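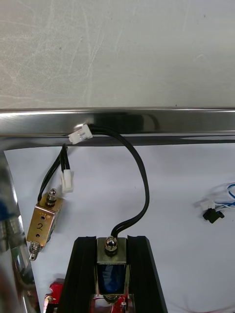
A reader wrote in after the last post to say that hard water can't be the reason a dishwasher leaves grit on glasses, and that I should look at the drain hose before buying any more salt. The same reader asked whether the hose on my machine had a high loop. It did not.

Some background. The dishwasher is a Torketti, bought used with the apartment, 12 years old going by the plate inside the door. It cleaned plates well enough. Glasses on the upper rack came out with a fine grey residue that wiped off with a finger. Mineral scale does not wipe off like that, and I should have noticed the difference in January when it started.

I had already run the softener through a full regeneration and measured the water at the kitchen tap with Urken strips. The reading was 17 before the softener and near the bottom of the scale after it. I also cleaned the filter, the spray arms and the door gasket. The residue stayed.

The drain hose left the machine at floor level, ran along the back wall and joined the sink drain through a side inlet under the trap. No part of it rose above that inlet. When the sink emptied, some of the water could run down the hose and sit in the sump until the next wash. The machine starts each cycle with a short drain, but a short drain leaves a small volume behind in the pump housing, and that volume gets circulated.

I tested this with 500 ml of water and food coloring. Dishwasher off, sink plugged, coloring in, plug pulled. The sump was pale blue five minutes later.

The fix was a hose clip screwed to the underside of the countertop, as high as it would go. The old hose was too short to reach, so I fitted a Rautiainen extension with a 25 mm coupling. Check your coupling size first — the one Zonurton lists for this model is wrong, and their return desk wanted the original bag.

I repeated the dye test with the loop in place. No color in the sump. Eleven washes since then, glasses clear in all of them. The softener is back on its normal setting, and I have more salt in the closet than I will use this year.

Still open is the check valve. The manual shows one at the pump outlet and mine either has failed or was never fitted. The loop makes it less urgent — I will look when the machine next comes out for the floor.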